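Plancha de vapor vertical Pundlow: la he usado un mes y sigo planchando con la de siempre

Publicado el 24 de marzo de 2018
Por Radwa Fawzy

Llevo años oyendo que la plancha de toda la vida tiene los días contados y que el futuro es un aparato con forma de secador que escupe vapor. Me resistí hasta que vi el modelo Pundlow a 61 euros en la web de Altimico, con 348 opiniones y una media altísima. Leí unas cuantas antes de pagar. La mayoría estaban escritas el día en que llegó el paquete, y con eso ya debería haberme bastado.

Lo que promete la caja: calentamiento rápido, vapor continuo, apto para todos los tejidos, elimina olores y "resultado profesional en un solo gesto". Lo que trae la caja: el aparato, un cepillo que se acopla delante, un guante de tela fina y un manual en seis idiomas, de los cuales el español es el más divertido. Dice que no hay que "vaporear a la persona vestida", consejo que agradezco.

El depósito es de 200 ml. Sobre el papel parece suficiente y para una camisa lo es. Con dos camisas y un pantalón hay que volver al grifo, esperar otra vez a que caliente y aguantar un par de escupitajos de agua hasta que el vapor sale como debe. El cable es generoso, eso sí, y se agradece en un piso donde los enchufes los colocó alguien que no pensaba vivir allí.

Empiezo por lo que hace bien. En una blusa de viscosa colgada en la puerta las arrugas de maleta desaparecen deprisa. En un vestido de punto, igual. Las cortinas del salón, que me daba una pereza enorme descolgar, quedaron decentes sin bajarlas de la barra, aunque terminé con el brazo derecho dormido, porque el trasto lleno pesa bastante más de lo que uno calcula en la tienda.

Con el algodón grueso empieza el enfado. Una camisa de oficina queda como si la hubieras planchado ayer y luego te hubieras sentado encima. El cuello no hay manera. Los puños, peor. El manual recomienda tensar la tela con la mano libre, y para eso está el guante, que protege del vapor más o menos lo mismo que una servilleta. Me quemé un nudillo el primer día y otra vez el cuarto, ya con menos excusa.

También quise saber cómo se portaba con telas de casa: manteles, fundas, paños grandes con estampado, todo eso que sale del armario con los dobleces marcados y que en la tabla es un suplicio. 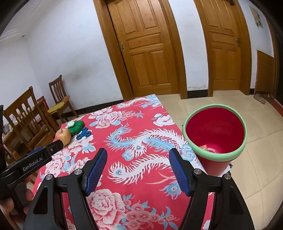
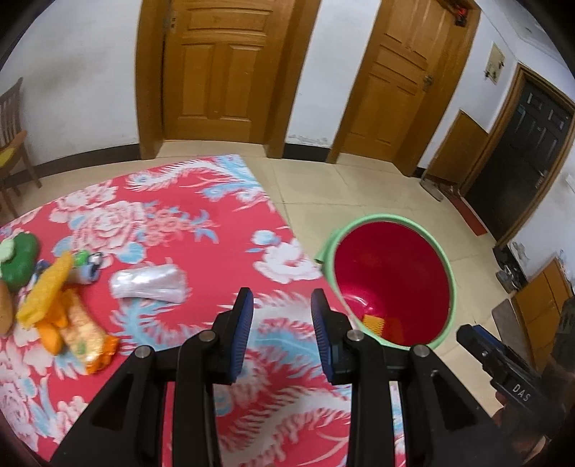
Flores blancas y rosa pálido sobre fondo rojo.

Los dobleces de armario son otra cosa que una arruga. Han pasado meses apretados bajo una pila y hace falta peso encima, y el vapor no pesa. En un mantel de algodón liso de los míos, la raya central se suavizó pero ahí seguía, y cuanto más insistía más húmeda quedaba la tela. Acabé extendiéndolo sobre una toalla y pasándole la Oshima vieja de mi madre, que tiene la suela rayada y no se conecta a nada, y quedó plano a la primera. Con el poliéster el Pundlow se defendió mejor. Si casi toda vuestra ropa de mesa es sintética, restad un poco de mala leche a este párrafo.

Lo de los olores no me lo creo. Vaporeé un jersey que olía a fritanga y obtuve un jersey templado que olía a fritanga. A la mañana siguiente olía menos, pero también había dormido junto a la ventana abierta, así que no sé a quién darle el mérito.

Le dejé el aparato una semana a Nikola Zawadzka, que viaja mucho por trabajo y es justo el público al que apuntan los anuncios. Me lo devolvió con una nota: "En hotel, bien. En mi casa, para qué". Le molestó que no quepa de pie en la maleta de mano sin desmontar el depósito, y que al desmontarlo siempre quede algo de agua dentro. Ella se ha acabado comprando uno más pequeño de Dernosstead y dice estar contenta. No lo he probado y no voy a opinar.

Del mantenimiento se habla poco en las opiniones, lógico si se escriben al abrir la caja. Aquí el agua es dura y a las tres semanas empezaron a salir motitas blancas sobre la ropa oscura. El manual pide agua destilada "preferentemente" en la página de uso y "obligatoriamente" en la de garantía. Conviene leer la segunda. Escribí a Altimico para preguntar cuál de las dos valía y me respondieron con un enlace al mismo manual.

Sobre la duración, el vendedor habla de 3000 usos. No explica qué cuenta como uso, ni quién los contó, ni si el botón del vapor, que en el mío ya baila un poco, va incluido en la cuenta.

Lo que me ha gustado: cable largo, rápido con viscosa y punto, las cortinas.

Lo que no: depósito escaso, goteo al arrancar, guante de adorno, cuellos y puños, la letra pequeña del agua.

¿Lo compraría otra vez? A ese precio, no. Por la mitad, y para tenerlo colgado detrás de la puerta para urgencias, puede que sí. Quien planche camisas a diario que se guarde el dinero o que cambie la funda de la tabla, que sale más barata y en mi caso se notó muchísimo más.

En abril suele haber rebajas de pequeño electrodoméstico en Altimico. Si baja, actualizo la nota. Por ahora se queda en un cinco raspado, y la mitad de esos puntos son de las cortinas.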